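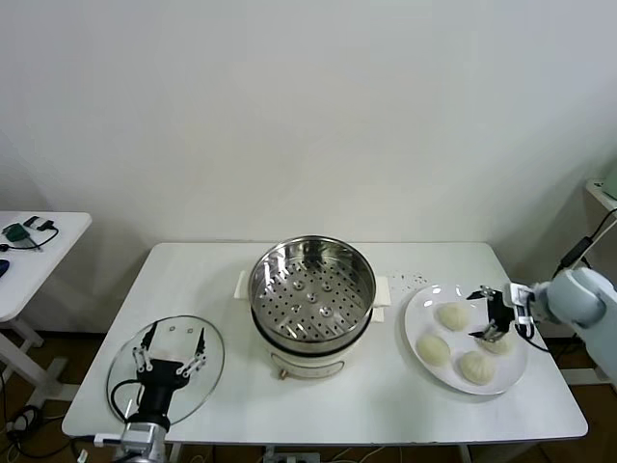 Filed under: Facilities > Kitchens > Inspections

Shared Kitchen Electrical Check, Clornton Building

Checked by Taras Stetsiuk, with Glória Aguiar for the second floor. Last round was in May.

1. Cords and plugs
OK, one exception. The toaster cord on the second floor has a nick near the plug. Tagged and taken out of use.

2. Outlets near sinks
Test button pressed on each one. The outlet left of the second-floor sink did not trip. Work order sent to Tkachuk. Do not use it until the tag is gone.

3. Countertop appliances
Anything over 2000 watts goes on its own circuit. The kettle and the space heater were sharing one again. Heater removed. Steamers and rice cookers: fill to the marked line, turn the knob to off, then unplug. Lids come off with a dry cloth, tilted away from you.

4. Extension cords
Not allowed for kitchen appliances. Found 2, both behind the microwave. Olesia Hladun has them at the front desk if they are yours.

5. Extinguisher
Gauge in the green. Pin and seal in place. The bracket is loose and needs longer screws.

6. Range hood filter
Greasy. Cleaning was due some 4 weeks ago. Kyrylo Kovalchuk to reschedule.

7. Clear space
Keep 20 inches free in front of the breaker panel. Folding chairs were stacked there. Moved.

Open items: 2, 5, 6. Recheck when Tkachuk has been in.

Last updated: May
Questions: facilities desk, Clornton | Back to top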